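Comparing two hand-held grippers before you commit to one
Arnulfo Mosquera, 28 July 2018

Spec sheets for these things are mostly wishful. Garnine claims its new fingers beat the old Wostus pair on soft items. Maybe. Run your own trial first - it takes an afternoon.
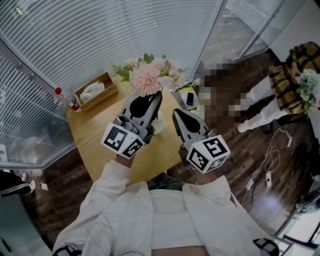
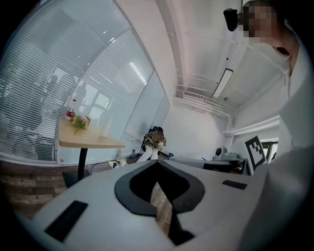

First: both grippers held out over the round table, cube markers at their bases. Second: view from a gripper's own camera.

1. Pick 6 objects you really handle. Skip the foam blocks vendors like to send.

2. Check the markers before anything else. If a cube is loose, your tracking numbers are junk and you won't notice until later.

3. Do 20 grasps per object with each gripper. Switch hands halfway, or you end up measuring your good hand.

4. Log every drop. "Almost held" is a drop.

5. Play back the gripper footage. Bright windows can wash out the fingertips, so try it with the blinds open and closed.

In March I got 34 drops with one pair and 31 with the other. The Cabrera rep called that a clear win. I'd call it a tie - repeat the whole run before you believe a gap that small. The Sindau logging script is fine for this, but save the raw files too.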